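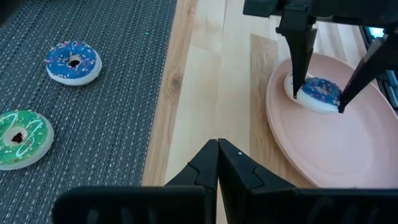
Fig. 1. Donut task at Lirngate, view from the wrist camera. One donut between the fingers at the plate, two on the mat.

February
Notes by Vlasta Říha

Course: Introduction to Robot Manipulation
Handout 9: The visit to Lirngate

These notes are for the students who were with us in Tronditz and also for those who had the laboratory exam on the same morning. Please read them before the next exercise. The part on cameras will be needed for the written report.

1. What we were shown

The demonstration was given in room 135 by Sabina Vondráček, who is responsible for the two-arm table at Lirngate. The task is simple to say: toy donuts lie on a woven mat, and they must be put on a plate. The arms are first led through the task by a person, many times, and the recordings are used to train a controller. After that the arms work from the camera pictures.

We saw the task in both ways. In the first half Sabina moved the arms herself with the leader handles. In the second half she started the trained controller, which they call Goel, and stood beside the table with one hand near the stop button. Several of you asked me on the bus whether she was still helping it in this half. She was not. The button only cuts the motion.

2. Why donuts

A ring is a good object for teaching. It can be gripped from outside, across the full width, or with one finger in the hole and one outside. The two grips need very different openings of the fingers, and the second one leaves the ring hanging on one side. When the ring is tilted in the grip, as in Fig. 1, the lower edge may touch the plate before the rest. The controller has to let go at the right height for this tilt, and the height is not the same each time.

The colors are also useful. Look at the blue donut on the mat and the dark blue one in the gripper. For us they are clearly two objects. For a network which has learned mostly from color it can be a difficulty, especially when the one in the gripper is a little blurred. The green donut makes less trouble in this respect.

The plate is pink and has a raised rim. Sabina said that the rim was the reason for most of the failures in the autumn, when the approach was too low and the fingers pushed the plate away.

3. The wrist camera

Please study Fig. 1 once more with these points in mind.

- A wrist camera moves with its arm. The table does not stay in the same place in the picture, so a fixed region of interest is of no use.
- Its own gripper always takes a part of the view. In the figure the closed fingers in the foreground hide the lower part of the plate's edge.
- The near parts of the gripper are out of focus and the table is better. You can't have both sharp with this lens distance.
- The other arm can come into the view, and then the camera sees a grasp which is not its own. For a two-arm task this is a second opinion on the grasp, from a side where the working arm may be blind.

In the exercise one group wrote that the wrist view "replaces" the overhead view. I don't agree. From the wrist alone you see a piece of the table, and objects near the border may be only partly visible, like the green donut on the left.

4. Amount of data

For the first version of the controller they recorded 600 repetitions, all with the donuts in similar starting places. It worked well in these places and badly in others. The present version has 700 repetitions, so only a little more, but the starting places are spread over the whole mat. Remember this when you plan your own recordings. Sabina asked me to pass on that she would today throw away half of the first set.

5. Questions for the report

a) Which of the two grips from section 2 would you choose for a plate with a high rim? Make a sketch with the finger opening.
b) The foreground gripper in Fig. 1 is closed. Propose one useful thing that this arm could do during the placement by the other arm.
c) The mat has a strong pattern and the table has planks of different colors. How would you test if the controller depends on them?

Two pages are enough. Sketches by hand are accepted if I can read them. Bring the report to the exercise on paper, and write the name of your partner on it.

Related
Handout 8: Grippers with two fingers
Handout 7: Camera calibration, short version
Notes from the open day at Brovthorpe
Safety rules for visits
List of report topics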